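Re: [lutis-knitters] Storing finished squares before the blanket swap
Reading time: 2 minutes

On 18 June 2025, Valentin Cordier wrote:
> Hi all, I've got 114 squares for the Herkska blanket and they're living in
> a trash bag under the stairs. My sister says moths will get them by
> January. Is she right? And does anyone block theirs before joining, or
> do I just sew and hope?

Hi Valentin, and wow, 114! I've been at mine since the winter and I only have enough for a crib.

Your sister has a point, I'm afraid. I lost a whole sweater to moths a few years back (a green one, I still think about it) and it had been sitting in a dark closet where I never looked at it. What I do now is take everything out every few weeks, give it a good shake by the window and put it back in a different order. Wash the squares first if you've been carrying them around on the bus like I do – moths love anything that smells of people and lunch.

On blocking, yes, please do! I skipped it on my first blanket and the rows came out wavy, and by row 5 I was stretching one edge and bunching up the next just to get them to meet. Wet them, roll them in a towel, pin them out to the same size and leave them overnight. I do it in batches on an old foam mat in the spare room, and the cat is not invited.

If you used the Rinska wool, go easy with the water. Mine grew a lot when it was soaked and took 3 days to dry. The Fleury cotton hardly changed at all, so if you've mixed the two I'd block a couple of each before you commit to a size.

For joining I like mattress stitch, but half the list will tell you to crochet them together, and it is faster. Lay the whole thing out on a bed first and go have a coffee. You'll come back and see two reds side by side that you never noticed.

As for the trash bag, I'd go for a fabric box with some room in it, so you can lift the squares out without squashing them.

Happy sewing, and send us a picture when it's joined!

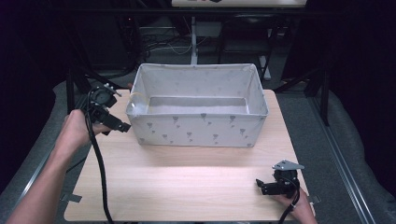 Light gray-white fabric box with a small gray print on the front.

Comments

woolly_pat: Crocheted joins forever! Sorry, mattress stitch people.

Dee: Does the Rinska shrink back once it's dry? Mine's still huge.

tomknits: I pin mine on an old ironing board, works fine for small squares.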